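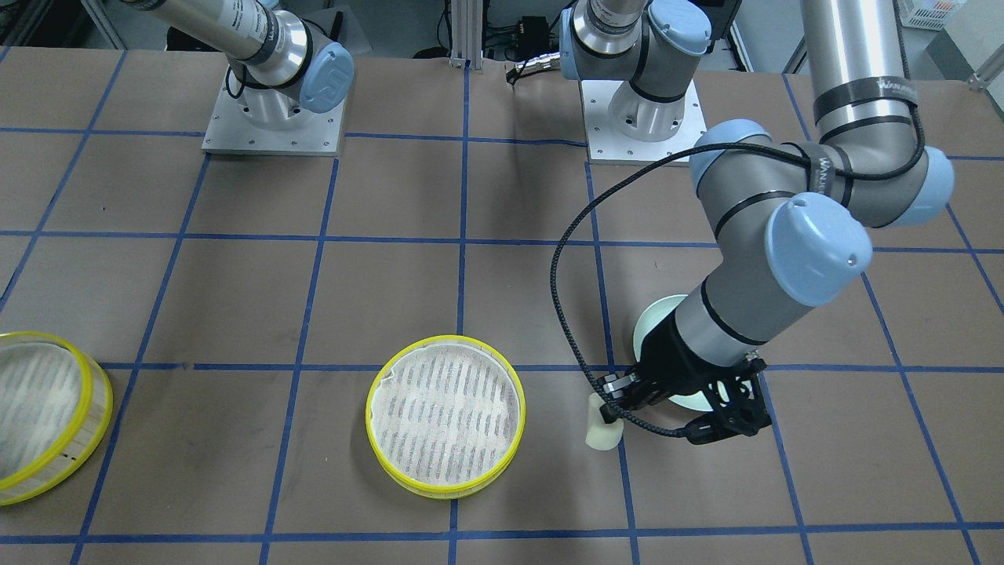
Skelport garrison: the drawdown that keeps growing

Ministers have promised again that our troops will be out of Skelport "when conditions allow". Readers with long memories will know the phrase. It was used when the training mission began with 500 soldiers and a two-year limit, and it was used when the limit was quietly dropped.

The latest written answer puts the force at 1,478. That leaves out contractors, who are listed in a separate table and come to 3,808, most of them guarding or feeding the base at Naseri. Add the two together and it is hard to see what has been drawn down, apart from the press office.

We are told the local army is nearly ready to hold the Plarkano road by itself. Perhaps it is. The same claim was made last January, and by spring our people were back running the checkpoints — described in the report as "mentoring in place".

Jericho Samonte, who served two tours there as an army engineer, will speak at our next meeting in the upstairs room, 7.30 pm. He thinks the Jatari outpost could be shut tomorrow and doubts that anyone in the ministry has asked what its 348 soldiers do all day. Bring questions. We have written to the defence minister three times and have had one reply, thanking us for our interest.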